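Bench notebook, Cimlow cell
Jan 6, 2024
D. Meredith

Brush task faulted again. Same code as before, 729, grip force out of range on the arm holding the brush. The Tisusetti log blames a "transient load event." That is a name for the thing we don't understand, so I'm not writing it down as a cause.

What I know: the brush goes against the rim, the force reading climbs, the fingers are told to ease off, and they close harder. On the last fault the closing went on for 9 seconds before the watchdog dropped it. The watchdog is supposed to act in under one.

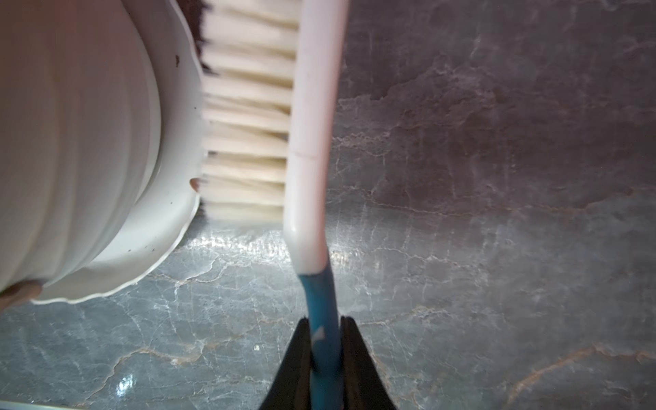
Uysal's note from September says the pads slip on smooth handles and the controller "compensates." Maybe. But if slip were the whole story I'd expect the fault to go away at low speed, and it doesn't. Ran it at 30 percent and got the same code. I'd also expect it on other smooth tools, and no one has tried any.

My own guess is a sign error in the force offset after re-zero. I don't trust my guess much either. The offset in the config is 589 and I can't find who set it or what it was measured against. The comment beside it says "good value."

The watchdog bothers me more than the grip. A squeezed brush handle is cheap. A finger is another matter, and we have been steadying dishes by hand during brush runs as if the force limit were a guard. Nothing I saw today supports that. Until the delay is explained:

- no hands inside while the drives are live
- dish gets clamped or the run doesn't happen
- both arms in hold before anyone reaches for the pot

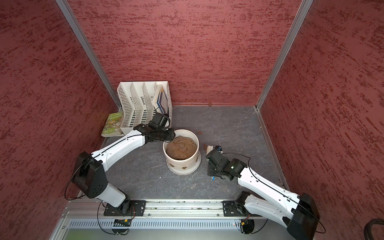 Both arms in the cell, brush by the right gripper, pot in the middle.

Flemora support answered with the usual: update firmware, send logs. Sent logs. Not updating yet, as I'd lose the one setup that reproduces this on demand.

Open items. Log the raw force channel without the filter. Pull the offset to zero and rerun with the dish clamped. Time the watchdog from a stopwatch script outside their software, because I no longer believe its own clock. Swap the left and right grippers and see whether the fault follows the hardware. If it does, I'll take back what I said about the offset.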